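The long lunch, and why I've gone back to it

I gave up on lunch somewhere in my thirties. It became a thing I did with one hand, standing up or hunched over a keyboard, and if you'd asked me at four o'clock what I'd eaten I'd have had to check the bin.

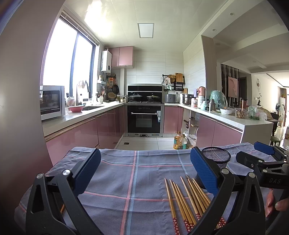 Then last September I went to stay with Elfriede Widmer in Lernau, and she sat me down at noon and didn't let me up again until nearly three. Soup first, then a gap. Then noodles, then another gap, in which her brother Thaddäus told a very long story about a goat and a bus timetable (I still don't know whose goat it was). Then pears. I kept glancing at my phone, and in the end Elfriede put a saucer over it!

By the third day I'd stopped looking. By the fifth I was the one asking for more coffee.

What surprised me was how little cooking there was. I'd always thought a proper lunch meant a morning at the stove, and I'm far too lazy for that. Elfriede makes one pot of something the night before and the rest is bread, cheese, whatever's in the garden. The time goes on sitting. Her neighbour Notburga Stöckli turns up most days with a jar of something pickled and stays for the talking - she's usually eaten already.

Back home I tried it on my friends, with mixed results. Amerley Amegashie said yes before I'd finished the sentence and brought her mum's groundnut stew. Ghassan Obeidat said he could spare 40 minutes and then left at half past four, having taught us all a card game I lost badly.

We do it once a month now, 4 of us, more if somebody has a cousin visiting. The rules are pretty loose. You can be late, you can bring shop-bought, and you can have a nap on my sofa if it comes to that (it has). The one thing I'm strict about is the phones, and yes, I use a saucer.

I haven't become a calmer person. I still eat toast over the sink on most working days. But I do know what everyone's worrying about, and Amerley has promised to bring the stew again next time, with the hot pepper left in.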